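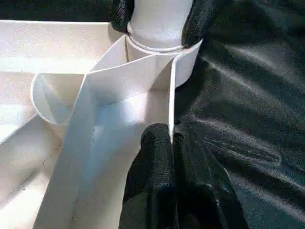 How to pack small glass bottles for the post

In this tutorial I explain how I pack small bottles so that they arrive in one piece. I sell plant oils from my kitchen table under the name Kaline, and in my first year I lost many bottles on the way to the customers. After this I changed my method, and now a broken bottle is a rare event. The order I was packing when I made these notes had the number 3661, and it went to Ernivberg, which is a long way by van.

What you need

A folding carton with dividers inside
An outer box, 2 cm bigger on every side
Soft paper, or clean old newspaper
Paper tape, 5 cm wide
A kitchen scale
A pencil

Step 1. Check the bottle

Close the cap firmly and turn the bottle upside down over a sheet of kitchen paper. Leave it so while you prepare the box. If there is a spot on the paper, the cap is not good and you must change it. I had one delivery of caps from Sang where every fifth cap was leaking, so now I make this check also with new ones.

Step 2. Fold the carton

Cartons with dividers come flat. Before you fold, bend every line a little forward and back with your fingers. Then the walls stand straight and the dividers go in without force. Do the long walls first, after them the short walls, and put the dividers in at the end. If a divider does not want to go down, take it out and look if the slot is fully open. Please do not push it with a knife, I have a scar from this.

Step 3. Wrap and place

Cut a strip of soft paper as high as the bottle without the cap. Roll the bottle in it two times and fix the end with a short piece of tape. Put the bottle in its place and shake the carton gently near your ear. You should hear nothing. If you hear knocking, add one more round of paper.

Empty places in the carton must be filled too. A ball of newspaper is enough, but make it firm.

Step 4. The outer box

Put a layer of crushed paper on the bottom, then the closed carton, then paper on all four sides and on the top. When you close the lid you should feel a small resistance. If the lid makes a hill, you have too much paper and the tape will open.

Close the middle line with one long piece of tape and let it go down the sides by the width of your hand. Then put tape over both short edges, so it looks like the letter H.

Step 5. Weigh and write

Weigh the parcel only when it is closed. My parcel for Ernivberg was 786 g, and one empty bottle of the size I use is 227 g, so you see that the glass is most of the weight. Write the weight in pencil on the bottom of the box. It helps if you later have a discussion with the courier.

I stick the label on the biggest side, never over an edge. I print mine on Citerix paper labels, but any label which holds on cardboard will do.

Common mistakes

Using a box from the supermarket that was already wet once. It looks fine, but the corners are weak.

Putting the invoice between the bottles. Put it on the top, under the lid.

Writing "fragile" and then using less paper. The word does not protect the glass.

If you send in winter, ask your courier if the parcels stay outside during the night. Oils can become thick and cloudy in the cold, and customers write to me that the product is spoiled. I now put a small card in the box with the advice to leave the bottle in a warm room until the next morning.

Krystyna Czerwiński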